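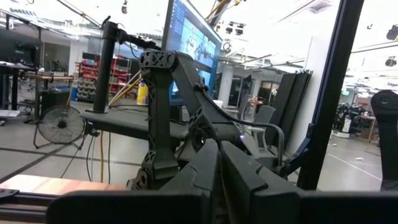 Monitor on its arm, cables above and below the desk.

Household and Office Order, Unit 5: The Desk and What Lands on It
Grevedcombe Adult Learning
Notes by Parveen Fakir, with additions by Njoroge Masanja
Revised April 24, 2023

Bring these notes to the practical. Last term they were left in the room in such quantity that they became a tidying problem of their own.

What the unit covers

We have done closets and we have done the kitchen drawer, and those of you who survived the kitchen drawer will find the desk both easier and more annoying. A closet holds things you use seasonally. A desk holds things you use for four seconds and then put down wherever your hand happened to be. Most of the unit is about those four seconds.

There are two halves. The first deals with what is fixed or nearly fixed: screen, lamp, cables. The second deals with what is loose. Do them in that order. People who start with the paper clips have a lovely dish of paper clips by noon and a desk that looks the same as it did at breakfast.

Part 1: Fixed things

Screens. A monitor on an arm gives you back the patch of desk where its foot used to be. Students tend to fill this patch within the week. Before you mount anything, decide what the patch is for, and write it down if you have to. "Nothing" is an allowed answer and gets full marks.

An arm on a pole has a further habit worth knowing. The pole needs a base, the base needs its own bit of desk, and the bit of desk beside a pole attracts long thin objects. Rulers, dowels, rods, the cardboard tube from a calendar, all of them find a pole and lean on it. In the photo above, the rods have settled between the pole and a yellow container, leaning, as rods do. If you own long thin things, give them a tall container with a heavy bottom and stand them up in it. If the container is shorter than half the length of the thing, you have bought a seesaw.

Cables. Three places a cable can be: on the desk, behind the desk, under the desk. Ours in the photo manage to be in more than one, and so will yours.

On the desk: only the ones you plug and unplug by hand. Everything else is passing through and should be asked to leave.

Behind or under the desk: a cable hanging straight down is fine if nobody's feet go there. Sit in the chair and swing your legs like a bored child. Whatever you kick, move.

Along an arm or a post: clip it. One clip near the top and another near the bend will do more than a whole packet of ties in the middle. Leave slack at every joint that moves. A cable pulled tight looks marvelous until you adjust the screen.

Color helps more than labels do. A yellow-orange cable among dark ones can be found by a person on their knees with a flashlight in their teeth. A label saying "printer (old?)" cannot help anyone.

Lamps. See the second photo. Put the lamp at the back or the side, with the base on the part of the surface you can't comfortably reach. You weren't going to write there anyway. A jointed lamp can lean out past the edge and still be a good lamp, provided you remember to pull the shade back in when you want to see something. Check the weight of the base first. Njoroge adds that a red lamp is never lost, and that he has lost a gray one.

Homework for Part 1: draw your desk from above, fixed things only. Use a pencil. Leave off anything you could lift with one hand, including the cat.

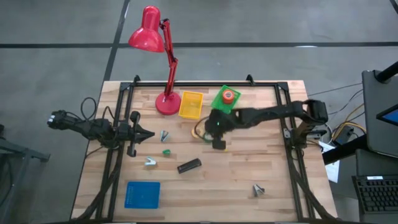 PART 2: LOOSE THINGS

Start by leaving everything where it is. Look at it for a minute. On our table the small stuff has spread across the wood the way small stuff does: stapler in the middle, binder clips well apart from each other, a green plastic clip, a light gray one with its arms splayed. Then there is the tape, one orange roll and one beige, leading separate lives.

Sorting by kind, sorting by use

Beginners sort by kind. All clips together, all tape together, and so on. It photographs well. It also means that the clip you use daily is under the clip you were given at a conference.

Sort by use instead, at least on the first pass:

Daily. Stays on the surface, within reach of the hand that uses it.
Weekly. Goes in a basket or tray at the back.
The rest. Goes in a drawer, where you may sort it by kind to your heart's content.

A stapler is the standard argument in this class. Everyone says daily. Keep a tally for a week on the back of this sheet and bring it in. The record for honest answers is 2.

Trays and baskets

A shallow tray is for things you want to see. A basket is for things you only want to have. The bright green tray on our table has the orange tape in it, upright, and you could spot that roll from the doorway. A yellow basket with perforated sides sits near it, beside the lamp base.

Perforated sides let you peek in. They also let pen tips, paper-clip ends and the thin leg of a pair of compasses peek out. Line the basket with a piece of card if you keep sharp things in it.

Size matters less than you think and shape more. Rectangular things go along edges. If you like your tray at a jaunty angle, go ahead, but be aware that each corner now makes a small triangle of table you will never use again.

Tape

Tape gets its own heading because tape gets more complaints than anything else in the feedback forms.

Standing up, a roll takes little room and is easy to grab, and it will roll off the desk the first chance it has. Put it in something with a rim. Lying flat, it stays put and collects whatever is nearby. The beige roll has a thin green cable curling around it, and that is how it starts. Fold the free end of the tape under before you put it away. Do this even when you are in a hurry. You will be in more of a hurry next time.

Clips

Binder clips can be stored with the handles folded flat or spread. Flat takes less room in a box. Spread is how they end up after use and how most of them live. Pick one for the box and ignore the ones on the table.

Do not buy a box of 100. You need a dozen, and the office down the hall has the other 44 you lent them in March.

Practical, next session

Work in pairs. Each pair gets a table, a tray, a basket and a bag of assorted small items, some of them more assorted than we would like. One person sorts by use, out loud. The other may only ask "when did you last touch that?" Swap after fifteen minutes.

Please return everything to the bag at the end, including the clips. Parveen knows what was in it.

Reading: Chapter 5 of the course reader, up to the section on filing. Skip the diagram of the ideal drawer, as the page is upside down in most copies.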